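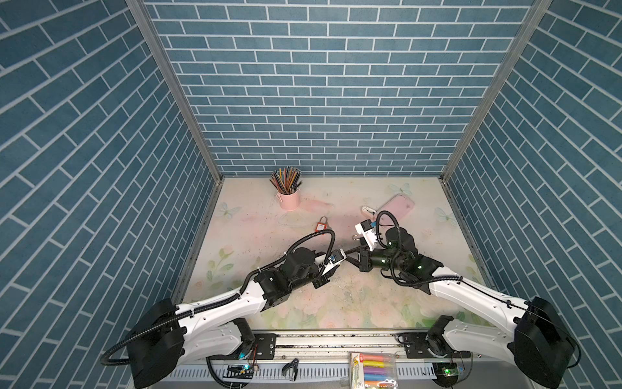
4 June 2025. Wear test on printed floor coverings, second round. The Tivero samples went back on the abrasion wheel this morning with the softer pads, 50 turns between readings. At 3,000 turns the plain sample still reads close to new and the printed one has lost most of its fine lines. Pale prints are the hard case for us. A mat like the cream one with faint butterflies and flowers, washed in pink and green, starts out so low in contrast that our gray scale is hardly any use on it. Going to try reading those under the side lamp.

Pads: the Groden pack is nearly gone. Opened the Chowdhury ones - a bit stiffer, so don't mix them inside one run. Wrote the pack name on each sheet.

Cleaner test. Vurnov floor soap at the weak mix, 20 wipes, left overnight under the cover. No color on the cloth. The strong mix took up a little pink at the cut edge, nothing in the middle. Repeat with sealed edges before saying anything to the supplier.

Balance drifted again after lunch. Zeroed it and redid the last 5 weights, old values crossed out but readable.

To do: cut more blanks, order pads, find the missing clamp ring. Long light exposure run comes out in September - leave the rack by the window alone until then.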